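2 min read

Packing Table Check, Olance Room
Checked by Corey Hollis, Sunday, before the afternoon shift

1. Table
Top and corners: OK. No splinters on the front edge, and the rounded corners are smooth. Legs tightened in October, still firm. Rated load not marked. Kusum Prajapati to ask Dolan for the sheet that came with it.

2. Table cover
Clean: OK. Lies flat: OK. Hangs slightly past the wood at the lower right corner. Pull it back toward the left before work starts so sleeves don't catch on it.

3. Trays and pouches
Trays must be clear, open and free of cracks at the rim. Check the raised lines in the base for dried product. Pouches go in with the cap on and the spout up. A leaning pouch is acceptable if the cap stays above the rim.
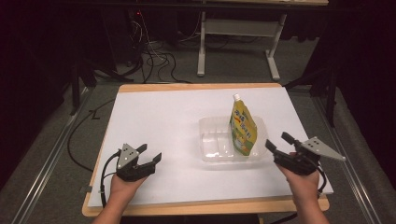
4. Caps
Turn each white screw cap by hand. Any cap that moves more than a quarter turn goes in the reject bin. Four rejects from the last Somach delivery, all with the seal intact. Kept for Kusum.

5. Lighting
Needs action. Bright enough over the middle of the table, but the rest of the room is too dark for walking with full trays. Replacement lamps requested from Prernum, order 2000. Until they are fitted, keep the floor clear on both sides.

6. Floor and exits
Mat by the door curls at one end. Taped down for now. Exit clear.

Result: pass with two open items (5 and 6). Recheck after the lamps arrive.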